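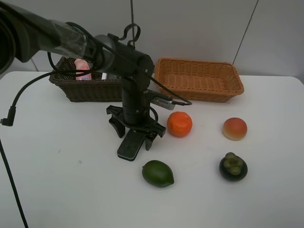
Garra paralela Ostapchuk

A garra paralela Ostapchuk é um efetuador final de dois dedos para braços robóticos leves, usado em ensaios comparativos de preensão. Concorre com a Hukar (ventosa) e a Ivness (três dedos). Dedos pretos, um deles plano. Câmera montada no punho, cabo à parte.

Ensaio Stutelley

Publicado em 4 de junho de 2020. Mesa branca, frutas artificiais (tangerina, pêssego, lima, mangostão), dois cestos de vime ao fundo. 150 tentativas por garra. Ostapchuk: 94 acertos com a força padrão, Hukar só 38. Ivness não terminou a série, falha no controlador. O mangostão deu mais erro que as outras, por causa das sépalas.

Limitações

Cabo solto atrapalha a rotação do punho, segundo o relatorio. Calibração da câmera tem que ser refeita a cada troca de dedos. Firmware revisto em dezembro, sem novo ensaio ate agora.

Ver também

Efetuador final
Preensão robótica
Hukar (ventosa)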